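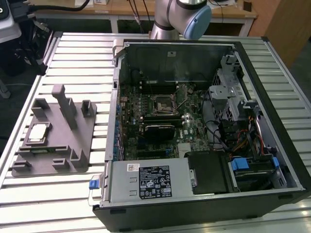 Tower with the side off, CPU socket empty.

Forum > Small Business > Running Costs
Thread: Repair or replace the office PCs?
Started November 2019

fliltine_dave
We have six desktops in the office and Windows 7 support finishes in January. Our supplier, Ronetti, wants 400 pounds a machine for new ones. I could put in SSDs and more memory myself for a lot less. Has anyone gone down this route?

marrowfat
Did it in August for a lettings office. SSD, fresh install, fine since. Check your accounts package first – ours wanted a paid upgrade before it would run on 10.

Semine
I'd replace them. You are costing the parts and forgetting your own time. A day per machine is a week gone, and then you are the one they ring when it won't print.

marrowfat
A day per machine? Two hours, most of it waiting for files to copy.

Semine
Two hours if nothing goes wrong. Old power supplies go wrong.

fliltine_dave
The power supplies are original, so fair point. Four of the machines only do email and invoices though.

tolly_b
Then split it. Upgrade those four and buy two new ones for whoever does the heavy work. Get a second quote as well. We use Bañuelos and they took the old kit away free of charge.

Semine
Mixed kit is a pain to look after. Still wouldn't.

marrowfat
Every small office I've worked in has mixed kit.

fliltine_dave
Thanks all. I'll do one as a trial and ask Bañuelos for a price on two. Does the old Windows 7 key still work for 10?

tolly_b
It did on ours. Put it in during setup, and back up first.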